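Raline Microfiber and Terry Cleaning Cloths, Mixed Pack

Item sold by Kenadeck Office Supply
Page last updated April 12, 2023

We sell a lot of cleaning cloths and we don't believe most of what gets printed on the wrappers. The Raline pack is decent. It is also a pack of cloths, so please read the rest of this with that in mind.

What you get
Two kinds of cloth, 60 in a carton. The terry cloths have loops and hold more water. The microfiber ones are flat and thin and do a better job on glass and screens. Edges are stitched on both kinds.
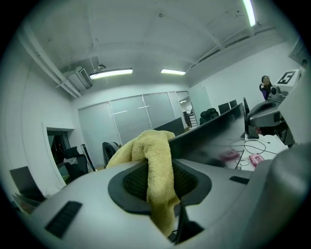 Yellow terry cloth, office setting.

What Raline claims
The carton says "lint free." We washed a terry cloth once and rubbed it on a dark monitor stand, and it left lint. After the third wash it left a lot less. If lint matters to you, use the microfiber.

The carton also says "kills germs with water alone." We asked Raline for the test behind that line in January and got back a brochure. We don't repeat the claim in our listing and we would not buy the cloths for that. Use whatever disinfectant your building already uses.

"Good for 3000 washes" is another one. A cloth washed every workday would need more than ten years to get there, and this product is newer than that. Ours were still usable after 66 washes, with some fading and one loose corner. That's as far as we went.

Use on desks
Sealed desktops, painted metal and hard plastic are fine with either cloth. On shiny dark surfaces go with the microfiber, slightly damp, and then a dry one. Terry leaves streaks on gloss no matter how careful you are. Raw wood and oiled wood: ask whoever made the desk.
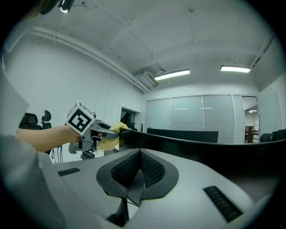

Glossy, nearly black edge.

Washing
Warm water, no fabric softener, low heat. Wash the yellow ones by themselves the first time. Dryer sheets will ruin the microfiber.

Compared with the others we carry
Prornitz cloths are thicker and cost more. We could not tell the difference on a whiteboard. Ziółkowski makes a plain cotton cloth that looks old-fashioned and dries slowly, and several of our repeat customers won't use anything else.

Returns
Unopened cartons only. Color can vary between cartons and we can't match an earlier order.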